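柔軟剤は本当に必要か タオルの吸水性に関する調査報告
生活科学演習 第3班

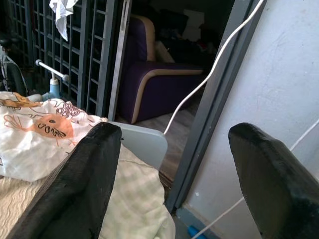 1. 動機
柔軟剤の売り場には「ふんわり」「吸水性そのまま」といった言葉が並んでいる。しかし、何と比べてふんわりなのかを書いた製品はほとんど見あたらない。班の中でも「使わないとごわごわになる」と言う者が多かったが、使わずに洗った経験を聞くと、ほぼ全員が黙ってしまった。そこで、綿タオルの吸水性と手触りに差が出るのかを自分たちで調べることにした。

2. 方法
同じ店で買った綿100%のタオル44枚を半分に分け、片方だけに柔軟剤を入れて10回洗濯した。柔軟剤はZorlow、洗剤はDolanで統一し、すべて室内干しとした。吸水性は、短冊状に切った布の下端を水につけ、10分後に水が上がった高さで比べた。手触りは、どちらの布か伏せたまま学生82人に触ってもらい、柔らかいと思う方を選んでもらった。

3. 結果
吸水の高さは、柔軟剤なしの方が平均で9ミリ高かった。ただし布ごとのばらつきが大きく、なしの組にもほとんど吸わないものが3枚あった。新品の糊が残っていた可能性がある。手触りでは82人のうち51人が柔軟剤ありを選んだ。偶然よりは多いが、広告から受ける印象ほどの差とは思えない。残りの31人には「違いがわからないので勘で選んだ」という人もいた。

4. 考察
指導のLeif Holst先生からは、干す前に振ったかどうかで手触りは変わるのではないかと指摘された。そのとおりで、私たちは振り方を決めていなかった。Enda Gallagherさんの担当分だけ評価が高いのも、そのせいかもしれない。したがって51人という数字も、すべてを柔軟剤の効果とみなすことはできない。
費用についても疑問が残る。Zorlowの詰め替えは1本354円で、班員の家庭の使用量をもとに計算すると年間4,248円になる。この金額に見合う差があったかと聞かれると、班の意見は割れた。

5. 今後の課題
化学繊維やタオル以外の衣類は試していない。静電気を防ぐ効果も今回は測っておらず、冬場に使う意味まで否定するつもりはない。次は干し方をそろえたうえで、洗濯回数を30回に増やして測り直したい。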